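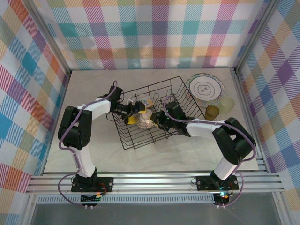 Figure 1. Two robot arms at the dish rack.

Returning to the ring: how amateur women boxers plan training after a long break
Student project report, Sport and Exercise module
Author: Aurora Meireles
Supervisor: Lurdes Rocha
Handed in: Mon 9 November

1. Background

Many amateur boxers stop for a season or more, through injury, work, study or having children. Coaching books say a lot about preparing for a bout and very little about coming back to the sport. I wanted to find out what boxers do in the first weeks back and who decides it, the boxer or the coach.

The project was carried out at two clubs, Privano and Vieira. Privano has its own gym with a full-size ring. Vieira shares a school hall and puts its bags up before each session.

2. Method

I interviewed 9 women who had returned to boxing after at least one full season away. Each interview followed the same list of questions and was written up the same evening. I also asked each boxer to keep a training diary for three weeks, noting the type of session, the number of rounds and how tired she felt the next morning.

Interviews began in May. Two boxers stopped keeping the diary after the first week. Their interviews are included but their diaries are not. 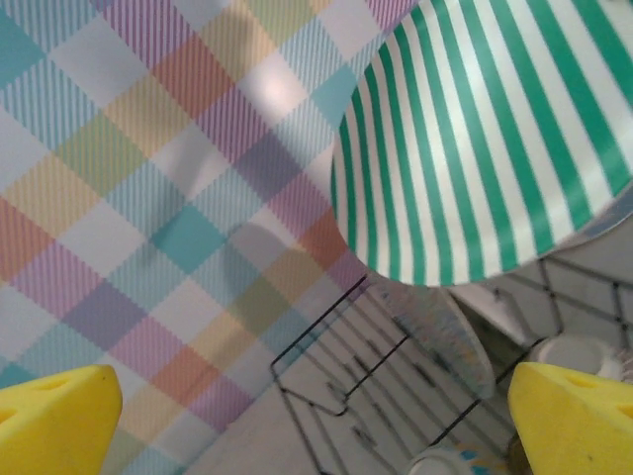
Figure 2. Plaid surface and green-and-white striped object.

3. Results

Most of the boxers started with skipping, shadow boxing and bag work. Sparring came later, and the time varied a great deal. One boxer at Vieira sparred in her second session. Another at Privano waited until her coach had watched her on the pads for a month.

Weight was mentioned in every interview, although I had not asked about it. Several boxers had moved up a class during the break and were unsure whether to go back down. The coaches at both clubs told them to leave the question until they had a bout date.

Footwork was the skill most often described as lost. Punching was said to come back quickly. One boxer put it this way: "My hands were fine. My feet were a beginner's feet."

The diaries showed more running than the coaches had set. Some boxers were running 3000 metres on rest days and had not told anyone at the club.
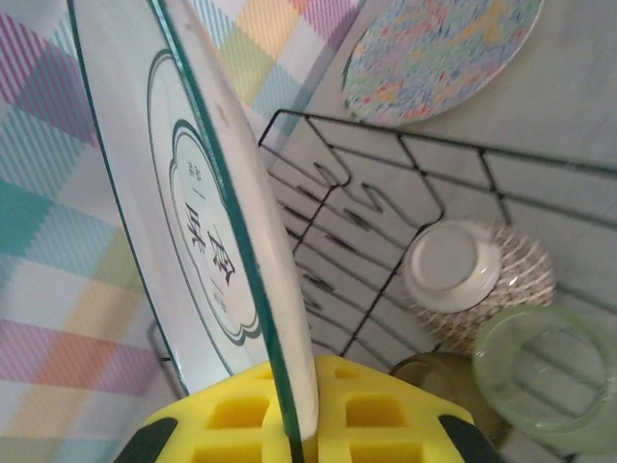 4. Discussion

The plans were mostly made by the coach at Privano and mostly by the boxer at Vieira. This may be due to the hall times, as Vieira's coach has less time with each person. The extra running makes it hard to say how much training anyone really did.

The group was small and came from two clubs only. I had hoped to include Tetberg, but its women's sessions had stopped for the summer. A later project should start the diaries on the first day back, before habits have settled.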